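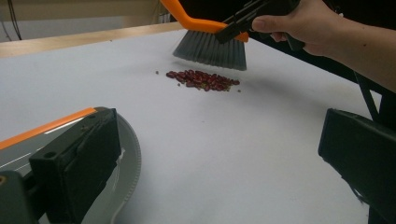

Handheld gripper demonstration practice is the set of rules and working conventions used when people record manipulation tasks with instrumented grippers held in the hand. The recordings are used to train robot policies. Most of the rules deal with how a tool is gripped, how the work surface is laid out, and when a recording is accepted or rejected.

Scope

No single standard covers the field. General robot safety standards apply to the powered arm that later runs the policy, and have little to say about a person holding a passive gripper at a table. Labs therefore write their own documents. One of the more widely copied is the Sesano guideline, first circulated as a 58-page draft and reissued in shorter form on 9/3/22. The Randden rules are stricter on surface preparation and looser on tool grip. The Zeta checklist is a two-page extract of the Sesano text meant to be kept at the station.

Tool use

Sweeping with a hand brush is a common tool-use task. It calls for contact along a wide, soft edge and for a load that moves in pieces. Dried beans are a usual load: they are cheap, they show up well on a light surface, and they do not stain it.

The Sesano guideline requires that a brush be held by the handle only, with both jaw pads flat against it and clear of the bristles. The handle must not turn in the jaws under light hand pressure. If it slips during a stroke, the operator stops, sets the brush down and ends the recording. Regripping in the middle of a stroke is grounds for rejection.

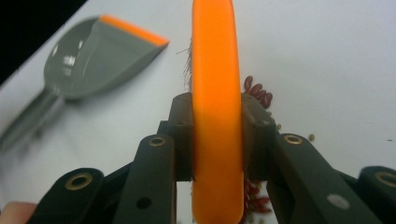

Strokes are made toward the dustpan at a steady speed, and the brush is lifted before it is moved back. The Randden rules allow a dragged return — the bristles stay on the table — if the whole set is recorded that way. Mixed sets must be split before training.

Stray pieces

The two documents differ on what counts as a finished sweep. Under Sesano, a recording is complete when the main pile has been moved, and strays are noted in the log. Under Randden, every piece must be collected, including fragments. Vlad, a shared set of 614 sweeping recordings, was labeled under both rules; 157 passed Sesano but failed Randden.

Station and records

The surface should be plain, matte where possible, and wiped between sessions. Loads are changed when pieces begin to break. The log lists the tool, the load, the operator code and any change in lighting. Jaw pads are checked for wear at the start of each session and replaced as a pair.

See also

Learning from demonstration
End effector
Teleoperation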